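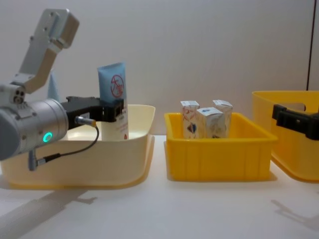

Acta de la reunión de la asociación musical Rata

Reunidos el 3 de marzo de 2020 en el local de siempre, con la calefacción puesta a última hora y el café ya servido, damos comienzo a la sesión con unas palabras de bienvenida de la presidencia, que agradece a todos el esfuerzo de venir con semejante lluvia y recuerda, con el cariño habitual, que las sillas se recogen entre todos al terminar.

1. Lectura del acta anterior

Se lee y se aprueba el acta de diciembre, con una pequeña corrección: el disco que se escuchó entero aquella tarde fue el segundo de Lirkthorpe, y no el primero, como se había escrito. La secretaría pide disculpas y promete escuchar los dos otra vez, cosa que, según añade, hará con mucho gusto.

2. Audición del mes

Se dedica un buen rato, quizá más largo de lo previsto, a comentar el nuevo trabajo de Gil, que casi todos traían ya escuchado de casa. Son 10 canciones y 52 minutos, y hay acuerdo general en que la primera mitad pasa volando, con unas guitarras muy secas y una batería que empuja sin estorbar a la voz. Sobre la segunda mitad las opiniones se reparten. A varios socios les parece que los dos temas lentos seguidos enfrían el disco, mientras que otros defienden que ahí está lo mejor de todo, sobre todo el final acústico, que se volvió a poner a petición de la sala y se escuchó en un silencio precioso. Se comenta también que la mezcla deja el bajo demasiado atrás. Un socio opina que la culpa es de nuestros altavoces, y queda pendiente probarlo con otros.

Se acuerda publicar la reseña en el boletín, recogiendo las dos posturas, y que la redacte el grupo de prensa antes de fin de mes.

3. Concierto de primavera

Se informa de las conversaciones con la sala Zendville, que han sido muy cordiales. La sala cede el escenario y el equipo de luces a cambio de quedarse con la barra, y pide que la música termine a medianoche. Se han ofrecido tres grupos, todos de la comarca, y a la asamblea le parece bien contar con los tres, con turnos de tres cuartos de hora y cambios lo más ligeros que se pueda (el año pasado hubo un cambio de batería que todavía se recuerda). Se propone que los grupos compartan batería y amplificador de bajo, y así se les comunicará.

Hay debate sobre el precio de la entrada. Después de darle bastantes vueltas se aprueba, con dos votos en contra, dejarla en 3 euros para los socios y 10 para el resto. La fecha queda a la espera de lo que confirme la sala.

4. Boletín y página web

El grupo de prensa cuenta que el boletín va bien de textos y flojo de entrevistas, así que se anima a todo el mundo a proponer nombres sin vergüenza ninguna. Se acuerda abrir una sección de discos antiguos, empezando por el metal de la primera época, que es lo que más se pide en los correos. Las reseñas no deberían pasar de una página, aunque se reconoce que a la presidencia le va a costar cumplirlo.
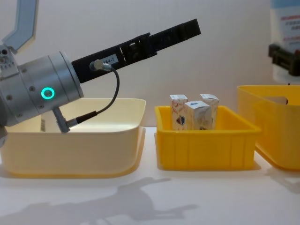 Brazo robótico sobre una mesa blanca con tres cubetas abiertas.

5. Ruegos y preguntas

Se ruega devolver los vinilos prestados en su funda interior. Se pregunta si sigue en pie el viaje al festival de verano, y se contesta que sí, que se pedirá presupuesto del autobús y se pasará la lista en la próxima reunión. Una socia se ofrece a traer su colección de directos para la siguiente audición, y la oferta se recibe con aplausos.

Sin más asuntos que tratar, se levanta la sesión. La próxima audición será de Lirkthorpe, disco por decidir.

La secretaría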